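## Knit covers for a robot hand and arm

Notes from the shared workshop at Prosser, updated 2nd January.

A cover keeps lint and carpet dust out of the joints. Ours is a plain dark knit. Buy it stretchy, with fine ribs, and run the ribs around the arm so the sleeve can slide without bunching.

- Cut the sleeve 18 mm wider than the arm at its thickest point.
- Stop the fabric above the last finger segment. Rubber tips need to stay bare or they won't grip.
- Don't hem the lower edge. Chandrasekhar hemmed the first one and the thread caught in a knuckle.
- Leave slack over the back of the hand – more than looks right on the bench. 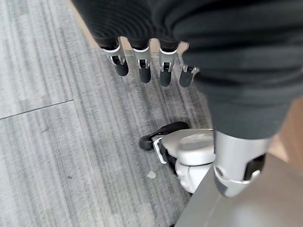

Before you power up, bend each finger by hand, all the way in and all the way out. If the knit creeps into a hinge, pull it back and tack it with three loose stitches at the wrist. Glue leaves a hard ridge that rubs.

Vacuum the floor first. Carpet fluff sticks to rubber, and a damp cloth takes it off the tips. No solvent cleaner – Yvonne's bottle turned a spare tip gummy.

Wash covers cold, inside out, and dry them flat. The tumble dryer at Cillport shrank one so badly it wouldn't go past the wrist.

Spare knit is on the shelf marked 447. Put the offcuts back, they do for patches.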